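[kitchen-cell] Re: wrist cable snagging, and pick height over the small pot

From: Azucena Ocampo
To: kitchen-cell list
Tuesday, 4:40 pm

Aishwarya Murthy wrote:
> The arm at Trodasbridge faulted again this morning, joint 5
> overcurrent, same as last week. It went 168 cycles before the stop.
> I reseated the gripper connector and it ran, but I don't think
> that was the fault. Two questions before I touch anything else.
> Is the cable loop at the wrist meant to be that long? And what
> pick height are you using for the pot? The value in the shared
> config doesn't match the one on the Plirach sheet.
>
> Also, does anyone still have the 3 mm hex driver from the Gokov
> kit? It isn't in the drawer.

Aishwarya,

I went through the same thing on our cell in January, so I'll take these in order.

The loop should be long enough to stand clear of the wrist through the full roll and no longer. If it can reach the elbow link when the arm folds, it is too long. Ours was, and the joint was dragging it against the bracket at one end of travel. I took out 23 mm of slack at the second clip and the overcurrent stops went away. Do this with the arm powered down and the brakes on. Then jog the wrist by hand speed through both limits and watch the loop, not the screen.

Don't pull the slack out at the connector end. Sandoval did that on the first unit and the strain relief cracked.

On the pick height, go with the Plirach sheet. The shared config still has the number from before the kitchen was moved on its base, and I should have changed it then. The pot has a rim and the fingers have to go down inside it, so an error in height costs you more there than on the open counter.

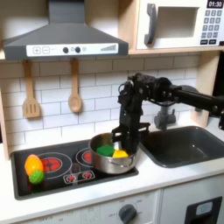

Fingers down in the pot, with the green cube and the yellow piece in the bottom. The cable loop is at the top of the wrist assembly.

To reset it, set the pot on the small burner and jog down over an empty spot in the bottom until the fingertips just touch. Back off 16 tenths, which is 1.6 mm, and store that as the floor. Repeat with the pot turned so the handle points a different way. If the two readings differ by more than half a millimeter, check that the pot is sitting flat before you blame the arm. Our encoder count at the stored floor is 1,839, but yours will be different, so please don't copy it.

After that I run the approach from the side with the cube on the cooktop instead of in the pot. It is a separate waypoint and it has its own clearance to the pot wall. I keep the speed at a quarter for the first few passes. Look at the far finger as it comes in. On our cell that was the one that touched first.

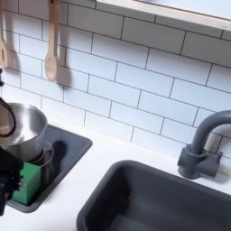
Cube on the cooktop in front of the pot, gripper at the left, sink clear on the right.

Leave the sink waypoints alone unless you have moved the base. They are taught from a different reference and the pot height doesn't feed into them. The faucet keep-out box should stay on in any case. If you turned it off to reseat the connector, turn it back on before you run a full cycle.

When you have done the cable, log the joint 5 current at both ends of the roll and send me the two values. They should be close to each other. If one end still reads high with the loop shortened, then I would start to suspect the bearing, and that is a job for Sandoval.

I'll fix the shared config tonight. Pull it again tomorrow before you load anything.

The hex driver is in my bag. I will put it back.

Azucena

--
kitchen-cell mailing list
To leave the list, send a message with "unsubscribe" in the subject line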